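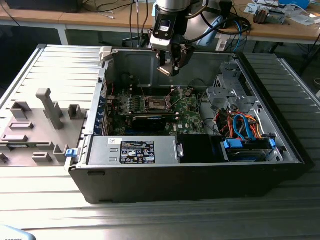
Garkard Two-Day Mountain Loop - review

Posted 15 December 2012

I took the Garkard mountain loop in April with my sister. It is a two-day minibus tour with one night in a guesthouse, and we paid 300 euros each. That covered the bus, the room, breakfast, and the guide. It did not cover lunches, dinner, or the chairlift on the second morning.

Booking was by email. The reply came the next day with a voucher to print and a short packing list. The list said to bring a rain jacket and shoes with a decent sole. I would add a hat. There was still snow on the north side of the pass and the wind was strong at both viewpoints.

Pickup was at the main bus station, bay 8. The sign on the bay has a different company's name on it, and two other passengers nearly missed the bus because of that. We left 15 minutes late. The minibus was clean, the heating worked, and there was room under the seats for a small bag. Larger bags go in the back and you can't get at them until the evening, so keep your jacket with you.

Our guide was Ctibor Krajčí. He spoke clear English and didn't talk the whole time, which suited us. He knew the road well and told us which side of the bus to sit on before each stretch. When my sister got carsick on the way up, he moved her to the front seat and stopped at the next pullout.

The first day goes through Boltance, where you get a bit more than an hour. That's enough for the church and the market street but not for the museum as well. We skipped the museum. Lunch is wherever you like, and we had soup and dumplings at a place near the bridge. After that it's a long drive up to the pass, with two photo stops. The second one is the better of the two. The first is a parking lot with a view of another parking lot and part of a lake.

The overnight stop is at Guesthouse Paulík. Rooms are small and plain, with good beds and thin walls. Ours had its own shower, but the couple across from us had to share one down the hall. If that matters to you, ask when you book. Dinner is ordered from a short menu and paid for in cash. Breakfast was bread, ham, cheese, boiled eggs, and coffee, and they let us take rolls for the road.

On the second day you can ride the chairlift at Vaka or walk the lower trail instead. We walked. It took us roughly two hours with stops, and the path was muddy in places but easy to follow. The people who took the chairlift came back cold and said the top was in cloud. In summer I would probably pay for it.

The drive back was too long without a break. There was one stop at a gas station, and then nothing until the city. We were dropped at the same bay we started from, in time for the evening trains.

Good points: the guide, the scenery on the pass, the walk at Vaka. Bad points: the rushed stop in Boltance, the pickup sign, and the last stretch of driving.

I'd give it four out of five. If you have a car and don't mind mountain roads, you could do the same loop for less - but you'd be the one driving.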